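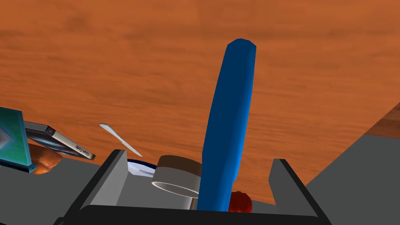 Torholm Releases Briltis 2.0, a Household Simulation Package for Two-Arm Robots

2018-07-09

Torholm today released version 2.0 of Briltis, its simulation package for developers of household robots. The release adds furnished living spaces, a wrist camera view for each gripper, and a task editor that runs without a separate license.

Briltis lets a team test pick-and-place routines on a simulated two-arm robot before moving them to hardware. Version 1 shipped in February with single tabletops only. Version 2.0 places those work surfaces inside complete rooms, so that a routine has to deal with the base, both arms and the furniture at the same time.

The object library now holds 2,176 items. It covers tableware, food, stationery, books, small electronics and toys. Each item has its own mass, friction values and collision shape, and all three can be edited. Users can import their own meshes in common formats and assign the same properties.

Objects can be laid out by hand or scattered by the task editor. Scattered layouts are generated from a seed number, and entering the same seed rebuilds the same layout on any machine with the same version installed.
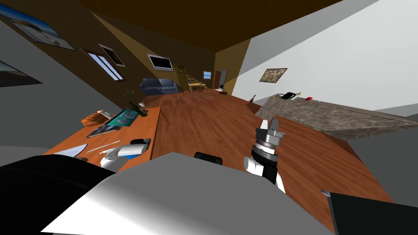

Room layouts are stored separately from objects. The package includes 12 layouts, among them open living areas with a desk at one side and a counter at the other. Wall pictures, windows and seating are part of the layout file and can be switched off to shorten rendering time. Camera positions on the robot body and on both wrists are set in a plain text file.

Parallel-jaw grippers are supported in this release. Finger width, closing speed and grip force are adjustable. Contact between the fingers and a held object is computed at each physics step and written to the run log, together with joint positions and camera output.

Briltis 2.0 is sold in two editions. Kershaw is the desktop edition and runs one scene at a time. Branden is the server edition and runs up to 50 scenes in parallel, or 100 with rendering turned off. Both editions read the same project files.

Projects made in version 1 open in version 2.0 after a one-time conversion. Converted files cannot be opened in the older version, and Torholm recommends keeping a backup copy. Soft objects and liquids are not supported.

Both editions are available now from Torholm. Version 1 customers with a current support contract receive the matching edition at no charge.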